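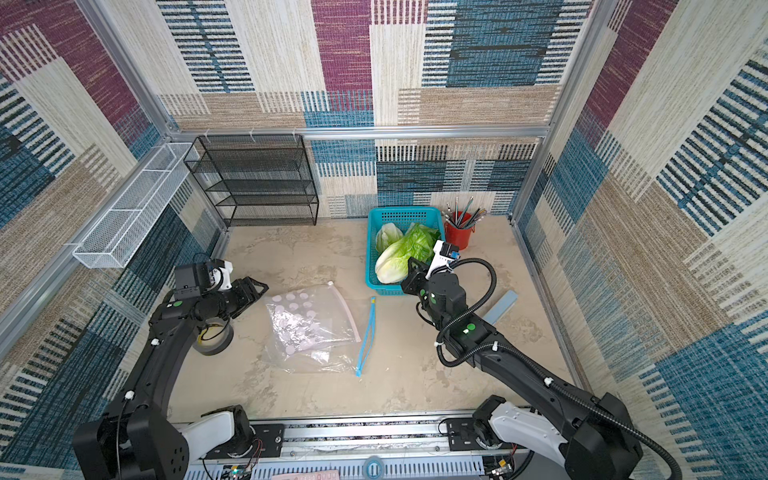 1/ Netzwerkabend Gründerinnen, Nachbericht Technik und Ablauf

Der Abend im alten Zollspeicher ist abgerechnet, die Rückmeldungen sind ausgewertet. Ich fasse in diesem Thread zusammen, wie wir geplant haben und was wir im nächsten Jahr ändern. Zielgruppe: Leute, die selbst Abende dieser Größe organisieren.

2/ Eckdaten: 59 angemeldete Gäste, 4 Kurzvorträge, 3 Räume. Einlass 18:00, Programmstart 18:45, Ende 22:30. Veranstalterin war Fonus, die Saalorganisation lag bei mir, die Tontechnik bei Harish Mishra. Das Catering kam von El Sherbiny.

3/ Gebäude: Baujahr 1843, Außenwände massiv, zwei Stützenreihen im Hauptraum. Die Stützen bestimmen alles Weitere. Eine zentrale Bühne vor der Stirnwand ergibt für ein Viertel der Plätze keine freie Sicht. Wir haben die Bühne deshalb an die Längswand gelegt und die Stühle im flachen Bogen gestellt.

4/ Nachteil der Längswand: Die Eingangstür liegt im Blickfeld der Gäste. Wer nach Programmbeginn kommt, läuft quer durchs Bild. Abhilfe war der Seiteneingang über den Hof ab 18:40. Beschilderung A3, zwei Stück, hat gereicht.

5/ Anmeldung über Govon. Felder: Name, Unternehmen, Branche, Unverträglichkeiten, Barrierefreiheit. Das Feld Branche war Pflicht, das Feld Unverträglichkeiten optional. Umgekehrt wäre es richtig gewesen. Wir mussten per Mail nachfragen und haben dadurch einen halben Arbeitstag verloren.

6/ Namensschilder: Vorname groß, Nachname klein, darunter ein Stichwort „Ich suche“. Das Stichwort wurde bei der Anmeldung abgefragt, maximal 25 Zeichen. Typische Einträge: Steuerberatung, Lagerfläche, Mitgründerin, Lieferant Glas. Laut Rückmeldebogen der nützlichste Teil des Abends.

7/ Technischer Hinweis dazu: Schilder beidseitig bedrucken. Am Band drehen sie sich zuverlässig auf die leere Seite. Kosten für den zweiten Druckdurchgang sind vernachlässigbar.

8/ Ton. Der Raum hat eine Nachhallzeit, die man beim Klatschen sofort hört. Gemessen haben wir nicht. Harish Mishra hat vier kleine Lautsprecher dezentral an den Stützen platziert und den Pegel niedrig gehalten. Die hinteren Reihen haben alles verstanden. In der Pause wurde die Anlage komplett stumm geschaltet, keine Hintergrundmusik.

9/ Zur Musik gab es Nachfragen. Begründung: In halligen Räumen sprechen Gäste gegen die Musik an, der Pegel schaukelt sich hoch, nach zwanzig Minuten versteht man am Stehtisch nur noch die direkte Nachbarin. Bei einem Netzwerkformat ist das ein Planungsfehler.

10/ Vorträge. Acht Minuten pro Person, danach fünf Minuten Fragen. Keine Folien mit Fließtext, Abgabe der Dateien am Vortag bis 16:00. Drei Rednerinnen haben die Frist eingehalten. Die vierte Datei kam am Abend selbst auf einem USB-Stick, Seitenverhältnis 4:3, Schriften nicht eingebettet. Lief trotzdem, kostete aber die Tonprobe.

11/ Inhaltlich am stärksten diskutiert: der Beitrag der Gründerin von Fultari über Zahlungsziele. Sie hat ihre eigene Liquiditätsplanung gezeigt, mit den Monaten, in denen es nicht gepasst hat. Die Fragerunde haben wir von fünf auf zwölf Minuten verlängert und die Pause entsprechend gekürzt.

12/ Catering. Buffet an zwei Stellen statt an einer, jeweils identisch bestückt. Warteschlange an beiden Stellen kurz. Alle Speisen ohne Messer essbar. Die Kennzeichnung der Allergene stand auf Karten hinter den Platten – künftig davor, hinten liest sie niemand.

13/ Getränke: Weißwein zu viel, Wasser mit Kohlensäure zu wenig. Alkoholfreier Aperitif war um 19:50 aus. Für das nächste Mal verschieben wir die Mengen deutlich in Richtung alkoholfrei. El Sherbiny nimmt ungeöffnete Kisten zurück, das vorher schriftlich klären.

14/ Strom. Im Nebenraum liegt nur ein Kreis, 16 Ampere. Kaffeemaschine und Warmhalteplatten gleichzeitig gehen dort nicht. Wir haben die Platten in den Hauptraum verlegt. Kabelbrücken am Durchgang sind Pflicht und waren im Mietpreis nicht enthalten.

15/ Garderobe: im Juli nicht benötigt, Taschenablage dagegen schon. Viele kamen direkt aus dem Büro mit Laptop. Ein offenes Regal ohne Aufsicht wurde kaum benutzt. Nächstes Jahr mit Nummern und einer Person.

16/ Kinderbetreuung war angeboten, Anmeldeschluss eine Woche vorher. Die Frist war zu früh. Zwei Absagen am Tag selbst nannten fehlende Betreuung als Grund. Wir prüfen eine Lösung mit Anmeldung bis zum Vorabend.

17/ Rückmeldebogen: eine Seite, sechs Fragen, Papier, Ausgabe beim Dessert. Rücklauf deutlich besser als beim Online-Formular vom Vorjahr. Häufigster Kritikpunkt war die kurze Pause, zweithäufigster die Parkplätze.

18/ Parkplätze ändern sich nicht, der Hof bleibt Feuerwehrzufahrt. In der Einladung steht künftig die Straßenbahnhaltestelle vor der Adresse.

19/ Ablaufplan und Materialliste gebe ich auf Anfrage als Tabelle weiter, bitte per Direktnachricht. Die Kalkulation bleibt intern. Der Termin für das nächste Jahr ist beim Vermieter vorgemerkt, die Anmeldung läuft wieder über Govon.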